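Home Explore Alerts Messages Bookmarks Lists

We use cookies to keep you signed in and to measure traffic. Accept all / Manage settings

1/16
Thread on freezer burn: what it is, why flat parcels do better than lumps, and what we changed in the shared kitchen at Gillau in April. Long. Mute if you only eat fresh.

2/16
Freezer burn is drying. Ice at the surface of the food turns straight to vapour, and the vapour settles as frost on the nearest colder surface. Usually that's the inside of the bag or the freezer wall. The grey patch left behind is dry tissue full of small holes.

3/16
It isn't a safety problem. The food is still fine to eat if it was fine when it went in and stayed frozen. The loss is in texture, then flavour, as air gets into the holes and the fat starts to oxidize.

4/16
Three things drive the rate: how much surface is exposed, how much air sits next to it, and how much the temperature swings. Most home advice deals with the air and skips the swings.

5/16
A frost-free freezer runs a defrost heater on a cycle. Each cycle warms the air near the coil, and the outer layer of the food follows a little way behind. Every warm spell drives off a bit more vapour. A manual-defrost chest freezer swings far less, so the same parcel keeps better in it.

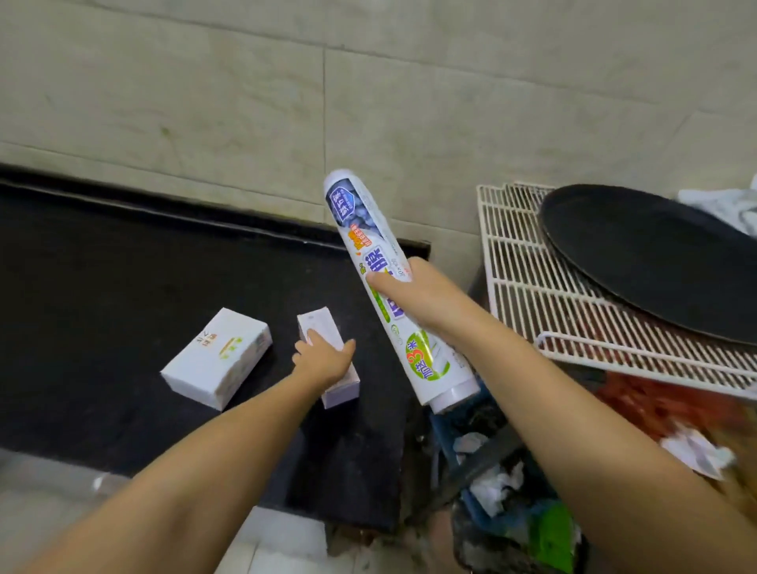 6/16
So position matters. Keep the thin and fatty items (fish, bacon, sliced bread) low and at the back. The door shelves see the widest swings. Use those for things that don't care, like coffee beans or a bottle of vodka.

7/16
Portion size next. We settled on 200 g for mince and stewing meat, pressed flat. A flat parcel freezes faster than a ball of the same weight because the centre is closer to the outside. Fast freezing makes smaller ice crystals, which do less damage to the cells and leak less juice on thawing.

8/16
Flat has a cost, which is more surface per gram. You pay that back by stacking. Once the parcels are solid, stand them on edge like files, tight together. The faces in contact have almost nowhere to lose vapour to. Only freeze them in a single layer for the first night.

9/16
Our upper limit is 50 mm thick for anything, including soup. Thiện Triệu wanted it thinner for rice and he's right, rice is better at half that. I left the limit alone so there is one rule on the door. He does his own thing with the rice.

10/16
Wrapping: get the first layer against the food, with no gap. The second layer is there to slow vapour and take the knocks. Household film on its own clings well but is thin, and it splits at the corners of anything bony. Film first, then a freezer bag with the air pushed out, is enough for most of what we keep.

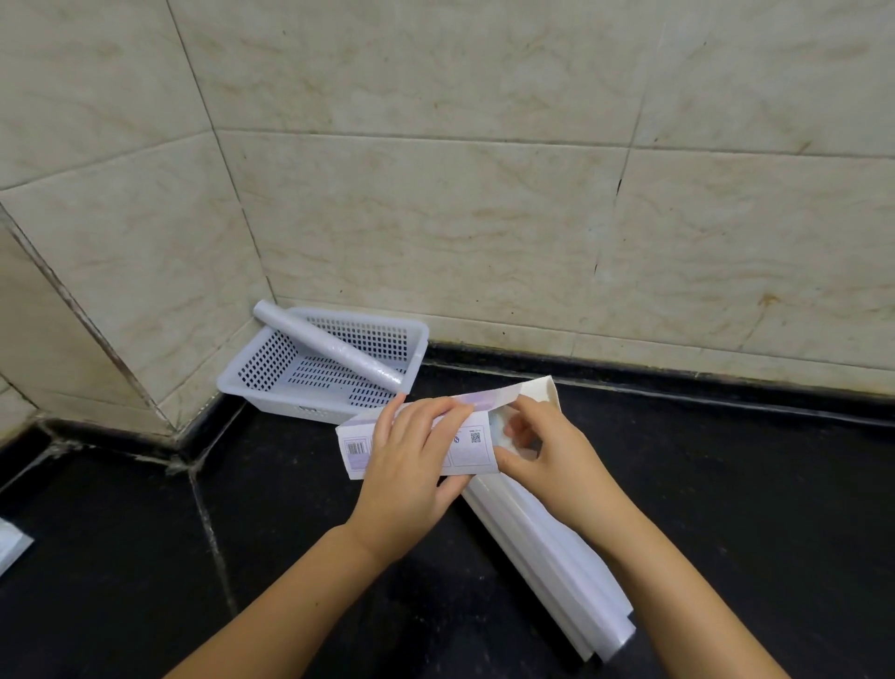

Paperboard carton with the packaging opened at one end.

11/16
Liquids: leave headspace. Water expands by close to a tenth when it freezes, and a full jar will find that out for you. Straight-sided containers are safer than ones with shoulders. Cool the soup in the fridge first, lid ajar, then seal.

12/16
Labels. Write on the tape before it goes on the parcel, in pencil or freezer marker. Ballpoint skips on cold plastic. Contents, weight, month. Ambros Auer also writes who it belongs to and what it was meant for, so there's a parcel in there marked "pie, Ambros, not stew". It has been there since winter.

13/16
Loading. A domestic freezer can only pull so much heat out in a day. Put in a whole week of cooking at once and everything freezes slowly, and the older stock next to it warms up. Check the manual for the daily freezing capacity and split the batch over two evenings if you're over it.

14/16
Thermometer: get one, put it in the middle of the load and read it before the door has been opened that day. The target is minus 18. The dial on our old Lindden unit goes from one to seven and tells you nothing about degrees. Setting five turned out to be the right one with the compressor in decent order.

15/16
Stock rotation. Mince gets 3 months here, for quality. New parcels go in on the left, old ones come out on the right. Ekow Abugri suggested a sheet on the lid as well. I resisted it and now use it more than he does. Cross out the line when you take the parcel, before you shut the lid.

16/16
Replies to the obvious questions. Vacuum sealers work and I'd buy one if I froze a lot of fish. Foil is a good barrier until it creases, then it's full of pinholes. Refreezing raw meat that thawed in the fridge is fine for safety and poor for texture. Tariq Afridi has asked about bread three times: slice it, double bag it, toast from frozen.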